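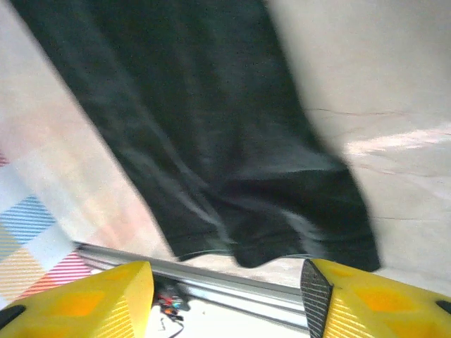

Chapter 4: Picking It Up, Putting It Down
by G. Sales
Gonance Home Skills Series, Brindedico

Try something before you read any further. Look at the dark gray piece at the top of the chapter and tell me what it is. Shirt? Trousers? I've gone back and forth on it myself, and I've been folding other people's clothes for most of my working life. There's a heavier folded band near the bottom that looks like a hem, or maybe a cuff, and if I had to sort the thing from that alone I'd be stuck.

That little moment of being stuck is what this chapter is about. In Chapter 3 we sorted by color and fabric, and by the end of it you had tidy heaps. Now we have to get from a heap to a stack, and the first step is so ordinary that most books skip right over it. You pick up one garment. You find out what it is and which way it's facing. Then you lay it down so that it's ready to fold. I used to skip it too! My first set of class notes, back when I taught evenings in Stostham, went straight to "place the shirt face down on the table," as if shirts came out of the basket already knowing where their faces were.

So I sat in on my own class one Tuesday, as it were, and just watched hands. The folding was fine. People fold pretty well once the cloth is flat. What ate up the time was everything before that: turning a pair of pants over and over looking for the waistband, pulling a sleeve out of itself, dropping a T-shirt on the table in a lump and then having to chase all four corners of the lump. One student told me she thought she was a slow folder. She was a quick folder and a slow finder, and those two problems want different practice.

Finding an edge

Cloth doesn't have handles, but it does have edges, and some are a lot more useful than others. When I pull something from a heap I'm feeling for a thick one. Hems, cuffs, waistbands and collars are all made from more than one layer, so they feel heavier between the fingers than the plain cloth beside them. Close your eyes and run a shirt through your hands sometime and you'll see what I mean (do it at home, people stare). The plain part slides by and then there's a ridge, and the ridge is your starting place.

Once you have a ridge, follow it. A T-shirt hem goes all the way around in one big loop. A trouser cuff goes around too, but it's a small loop, and you're back where you began almost at once. A waistband is a big loop again, usually stiffer than a hem, and sooner or later you hit a button, a zipper or a drawstring. A collar has points or a curve. With a bit of practice you'll know which one you've got after a few inches and won't have to go all the way around.

Dark things are harder, I'm sorry to say. On a light shirt the seams throw small shadows and you can read them across the room. On charcoal or navy or black, the shadows sink right into the color and you mostly get the creases that happen to catch the light. A crease can look an awful lot like a seam. My advice with dark clothes is to trust your fingers first and your eyes second. Dark cloth also shows up every tiny speck, so if you're fussy about lint, have the brush next to you before you start the heap.

Letting it hang

Now for the part I love. When you've found a good edge, hold it up and let the rest drop. Gravity will do a surprising amount of your work for you. Sleeves fall out, legs come apart, and the twist left over from the dryer starts to loosen. Give it a second. Beginners tend to start shaking right away, and a hard shake often just wraps a sleeve around the body of the shirt.

If you hold the piece by one corner, it'll hang on the diagonal, with one corner of the hem lower than the other. That's perfectly all right for finding out what you have. It isn't much good for laying it down, though, so slide your free hand along the edge to the next corner and lift until the two sides match. Two corners, level, a little apart. I say it so often in class that people say it back to me.

Setting it down

Lower the far end first and let the cloth roll down toward you. If you drop it all at once, air gets under the middle and you end up with a big soft bubble to smooth out. Pale tabletops are nice for dark clothes, as you can see the whole outline at a glance, and the other way around for white shirts. If all you have is a bedspread, go ahead and use it, but a busy one (I own a plaid one, so I speak from experience) makes outlines harder to find. A plain towel spread on top takes care of that.

Smooth from the center out, with flat palms. Don't tug at the corners. Knits will stretch, and then your nice rectangle has ears.

What you'll need for this chapter

A heap of clean, dry clothes, the more mixed the better
A flat surface at least as wide as your widest shirt
A plain towel, light or dark, whichever is the opposite of your heap
A lint brush, if you care about such things
A clock you can see from where you stand

Warm-up

Take 3 garments from the heap without choosing. For each one, find a thick edge by touch, say out loud what you think it is, and only then look. Lay it down flat and go on to the next. Don't fold anything yet, I mean it! Do the same thing again tomorrow, and the day after, with different clothes. In the Gonance workshops we have people handle 200 pieces over the length of the course. It sounds like a lot until you think about how much laundry one family gets through in a month.

When you're naming most of them before you look, turn to Section 4.1, where we begin with the plain T-shirt and its two side folds.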